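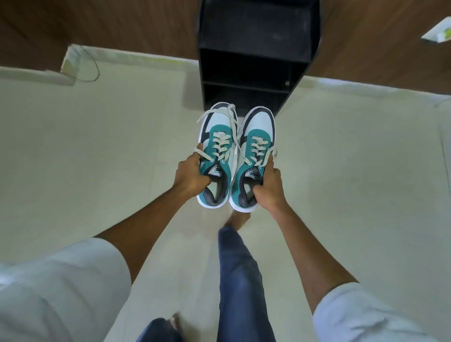
Notes from the perception group: pairs, shelves and the new planner

The Kinano release that we put on the test machines in March has one large change and several small ones. The large change is how the software treats objects that belong together. Until now every object in Kinano had its own track, its own pose and its own grasp list. This is fine for a mug. For a pair of shoes it gave us a lot of trouble, and the shoe task in the Totton set is where we saw it most clearly.

The old tracker knew two shoes as two separate things that look almost the same. When the hands crossed, or when one shoe went behind a wrist for a moment, the tracker often exchanged the two names. After that the left hand was planned to a shoe which the right hand already had. The planner then found no solution and stopped, or it found a very strange one, with the elbow high in the air.

In the new version there is a type called "pair". A pair has two members, and the tracker must explain both of them in each frame. It compares the whole arrangement, including which side the inner edge of the shoe is on, before it allows an exchange of names. We ran it on all 395 shoe clips from Totton. The old tracker exchanged names at least one time in 209 of them. We are still checking the new results by hand and will print the number when the checking is finished, but the first 300 clips look much better, and the remaining faults are mostly of one kind (see laces, further down).

Putting into the rack

The second part of the work is the placing. A compartment of a shoe rack is low, dark and usually painted in one colour, so the depth estimate inside it is poor. With a black rack it can be so poor that the map has a hole where the shelf should be, and the planner believes that the hand can go through it. Bunier, our mapping module, now fits flat panels to the edges that it can see and fills the inside from these. If it sees the front edge of a shelf and two side panels, it will guess the shelf surface and mark it as "guessed". The planner may approach a guessed surface, but only slowly, and it has to stop when the wrist force goes over the limit.

We had a long discussion on whether guessed surfaces should be on by default. At present they are on for placing and off for picking. If you want to change this, the setting is map.guess_planes in the task file. Please do not change it in the shared file, as it happened last month and two people lost a morning with it.

The order of the compartments is also new. Before, the planner took the first free compartment in its list, and this was often the top one, for no good reason. Now each free compartment gets a cost from the reach and from the clearance over the object. For shoes held at the collar, with the toes forward, the bottom compartment can be expensive even if it is the nearest, because the knuckles need room under the shelf above. You can see the costs in the viewer if you press the C key.

Laces

Loose laces are our main open problem. The segmentation from Kwofie gives a good outline for the shoe body, but a lace that hangs out to the side is sometimes given to the hand, sometimes to the floor, and sometimes it becomes a small object of its own. The pair logic then has three things where it expects two. For the moment we throw away any thin region which touches a shoe and is smaller than a size limit. It works for tracking. It does not work for placing, where a forgotten lace can stay hanging over the edge of the shelf — the software reports success all the same.

A better way would be to keep the lace as a soft part of the shoe, with no exact pose. We have a branch for this, and it runs, but it is too slow for the live loop. If somebody has experience with cables or ropes we would be very glad to talk.

Small things

The viewer no longer closes when you load a clip with more than 3000 frames.

The labelling tool now keeps left and right from the wearer's point of view. Older labels were mixed. A script called fix_sides is in the tools folder, and you should run it once for each clip and not twice, as the second run turns them back.

Sleeves are now counted as part of the arm and not as background. White sleeves on a pale floor are still weak, mainly at the corners of the view.

The test machines are free for other groups until 11:00 each morning. After this time the long Kinano runs start, and they use all the memory.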